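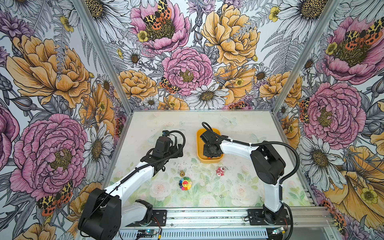
Home | News | Events | Forum | Vote | Store

Search the site... Go

Server meetup talk – notes, Verna

Print this page | E-mail this page

1. Hello + who I am

Verna, admin on Etirance, survival side. Mic check. Say hi to Paloma Alcantara (she ran the November event, I only did the prizes).
Talk is about moving a live server to a new map without losing your players. Date of ours: 19th February. Saturday, busiest day, my idea, sorry.
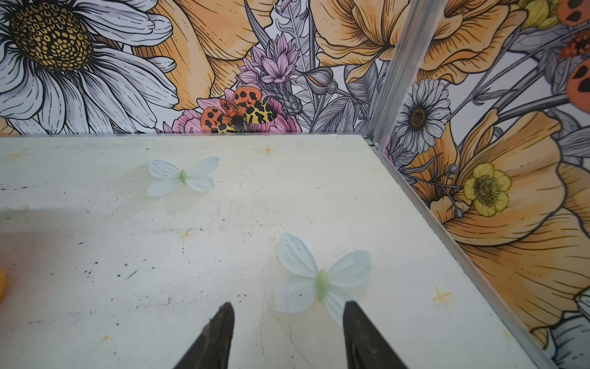 2. Why we reset at all

Old map was huge. 1,235 player claims, most of them abandonned. Backups took all night. New players walking for ages to find a tree.
Poll on the forum – 233 votes, close result. Read out the angry comment if time.

3. What carried over

Ranks, yes. Pets, yes. Coins, capped. Items – one chest each, and this is where the fight started. Salell market people wanted two. We said no, then said yes, then had to redo the plugin config.
Lesson: write the rule down before you post it. 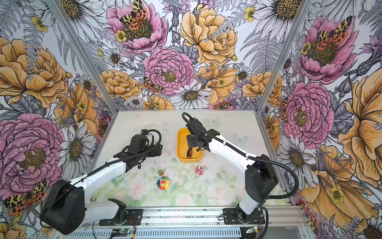

4. Opening night

Queue of around 50 at the gate. Spawn town (Prendent) had no food shop. Forgot it. Paloma handing out bread by hand for an hour.
Restart at 10 minutes in, chat went mad. Slow down here, people like this bit.
Also the nether portal that went to the wrong world, tell it short.
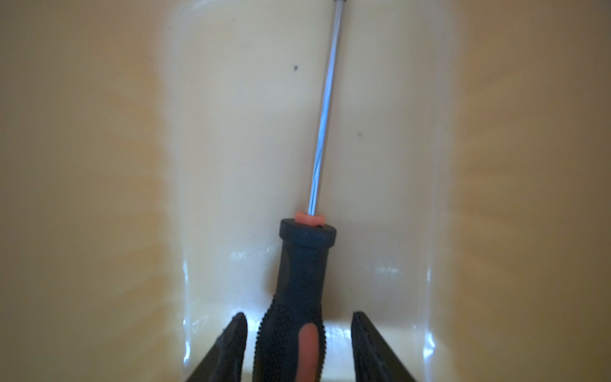
Anyway the old map stayed up read-only so people could go take screenshots, and teh download link went out the week after. Do that. Cheapest goodwill you'll ever buy.

Questions. If none, ask who here has reset twice.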